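Pendura Table Cover, Heavy Quality
Article 1484
By Oyelaran Home Textiles, Ilonton

Home > Table > Covers and Pads > Pendura

The Pendura is our thickest cover for the dining table. We make it for families who eat, write, cut paper and do homework on the same table every day, and who don't want to wash and iron a cloth each evening. The upper side is wiped with a sponge. The under side is a soft felt which lies quietly on the wood and does not scratch it.

We sell it by length from the roll or cut to your own measure. Round and oval tables are possible also, please read the part about measuring before you order.

What you receive
One cover, rolled on a cardboard tube, never folded
One small piece of the same material for trying your cleaning product
One sheet with care instructions

Details
Width of the roll: 84 inches
Thickness: 3 millimeters
Upper side: coated, matte
Under side: polyester felt, light gray
Edge: straight cut, or with sewn border (extra charge)
Hot dishes: please use a trivet
Outdoor use: no

How to measure your table
Measure the top at two places, at the end and in the middle. Old tables are often a little wider in the middle, and a cover made from only one measure will come out too small. Write down the bigger number.

If you wish the cover to end exactly at the edge, give us the size of the table and write "flush" in the order field. If you wish that it hangs down, add the hanging part two times, once for each side. Six inches on each side looks good on most tables. With more than ten inches the Pendura becomes too stiff at the corners and stands away from the table like a tent, so for a long drop we recommend our thinner quality, the Cundex.

For a round table, measure across the center in two directions. For an oval table we need a paper pattern. Lay wrapping paper on the table, press along the edge with your hand, cut on the line and send it to us by mail. We keep your pattern, so the next time you only have to tell us your order number.

The first days
A new cover remembers the tube. Lay it on the table with the felt down and put some heavy books on the ends for one night. In winter, when the parcel comes cold from the truck, let it rest in the room for a few hours before you unroll it. Please don't use an iron or a hair dryer. The coating can become shiny in the warmed places and this we cannot repair.

There can be a light smell in the beginning. It goes away with an open window.

Cleaning
Warm water with a few drops of dish soap is enough for almost everything. Wipe, then dry with a kitchen towel — the matte surface shows water marks if it dries alone. Ballpoint ink should be removed the same day, with a little rubbing alcohol on a white cloth. Try it first on the small piece. Turmeric, beet juice and hair color can leave a stain which stays.
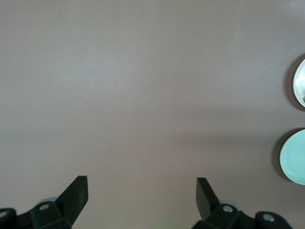

Do not put the cover into the washing machine. The felt takes a lot of water and needs many days to dry. If something has run under the cover, lift it from the table, press the felt with a dry towel and hang it over the back of two chairs until the next morning.

Questions we often receive

Can I cut it by myself?
Yes, with sharp fabric scissors or with a knife and a metal ruler. Draw the line on the felt side with chalk. The edge does not fray.

Will the color be the same as my older Pendura?
Very near, but each roll is a little different. If you need two covers which lie side by side, order them together and we cut them from one roll.

Does it protect from pressure of a pen?
For normal writing, yes. For a sewing machine or a typewriter we suggest a felt pad below it, article 2643.

Can I return a cover?
Covers in standard length, yes, if they are unused and rolled on the tube. Covers cut to your measure we cannot take back — except when the mistake is ours.

Orders which arrive before noon are cut the same afternoon. In January the workshop is closed for two weeks and delivery takes longer.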